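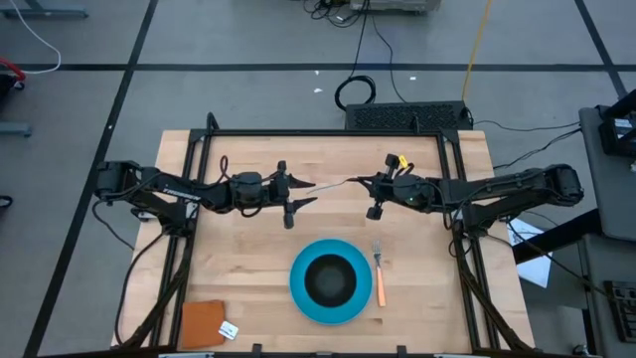 Reading the Bill: How Tenants in Sturville Understand Their Winter Heating Costs
Student project report, Applied Social Research
Sobia Khattak
Submitted 2/19/23

1. Background

My project began with a small argument in my own flat. Our heating bill for December was much higher than the one before it, and the three of us could not agree on why. One flatmate blamed the tariff, another blamed the old windows, and I blamed the clothes dryer. We had the bill in front of us and still we could not settle it. I wanted to know if other renters have the same difficulty.

Sturville has many older rental buildings, especially in the Verkwood neighbourhood, where I did most of my work. Most tenants there pay for their own heating but cannot change the heater, the insulation or the windows.

2. Method

I put a paper questionnaire in the mailboxes of four apartment buildings in Verkwood and received 43 completed forms. The questionnaire had nine questions and a copy of a sample bill, with all personal details removed. Tenants were asked to find three things on it: the fixed daily charge, the price per unit, and the number of units used.

I also held longer conversations with six tenants who wrote their phone number on the form. Each conversation took 30 minutes. I made notes by hand and typed them up the same evening.

3. Findings

Almost everybody could find the total amount and the due date. The price per unit was harder, and the fixed charge was the hardest of the three. Many people circled the tax line instead. Only 12 forms had all three answers correct.

Education level made less difference than I expected. Tenants who had moved between providers did better, probably they had compared offers before. One woman told me that she never opened the second page of a bill – she thought it was advertising.

Several tenants believed that leaving the heater on low all day is cheaper than turning it off when they go to work. I do not have the data to test this for their buildings, and it should be measured by somebody who does.

4. Limitations

The sample is small and comes from one neighbourhood. The questionnaire was in English only, and I know that at least two households could not complete it for this reason. People who find bills very confusing maybe did not return the form at all, so the real situation can be worse than my results show.

5. Suggestions

The fixed charge should be on the first page, with its own line and a plain name. The colour of the unit price could be different from the rest of the table. Property managers could also give new tenants the bills from the last winter before they sign the lease.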